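The Back Office at Priler

Roy Treloar kept the books for the ferry at Stusisstead, and for most of the winter he had been trying to find 1292 in missing fares. He had gone through the ticket stubs twice. He had gone through the fuel receipts, which were damp, and the letters from Zarkberg, which were rude.

The computer had stopped in January. After that he worked on paper, in pencil, at the table by the window, and the repair shop in Rowbotham kept the machine and sent him a bill for looking at it. Roy put the bill in the folder with the others. He wrote the figure in the column for repairs and ruled a line under it.

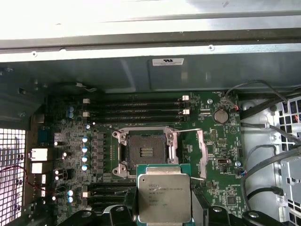

Fares don't go missing by themselves, Edith said. She had come over on the morning boat and had not taken off her coat. Somebody was paid, or somebody wasn't, and which did he think it was?

Roy said he didn't know yet.

"You've had all winter," Edith said.

"I've had all winter," he agreed, and put the kettle on.

She read down the columns while he looked for a clean cup. She read quickly, with one finger, the way she used to read the tide tables to their father. At the third page the finger stopped.

"Who crosses on a Sunday?"

"The chapel people. They go over at seven and come back at noon."

"There's nothing here for noon."

He came and looked. There was nothing there for noon. He turned back a page, and then another – every Sunday had its morning fares, and on none of them had a single person come home.

"They must come back," Roy said. "I see them in the shop."

"Then who brings them?"

He thought about it. The ferry did not run at noon on Sundays. It had not run at noon since old Hask gave up the second shift, and that was before Roy had the books. He had carried the line forward year after year as money owed, and never once gone down to the slip to look.

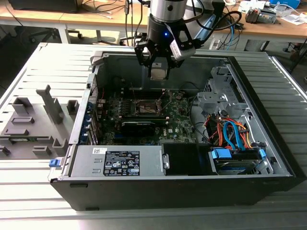
So on Sunday he went. He wore his good boots and stood by the ticket hut, where the wind was less. At noon a small gray boat came around the point with the chapel people sitting in it, three to a bench, holding their hats. Hask was at the oars. He was past eighty and he rowed without hurrying.

They climbed out one at a time. Each of them thanked him, and none of them paid him anything. Mrs. Orrin gave him a jar of something wrapped in newspaper.

Hask saw Roy and nodded. "Going over?"

"No," Roy said. "I was just out walking."

"Cold for it."

"It is."

He helped pull the boat up the shingle. Then he walked back to Priler and sharpened his pencil, and crossed out the noon fares one Sunday at a time until it got too dark to see the page.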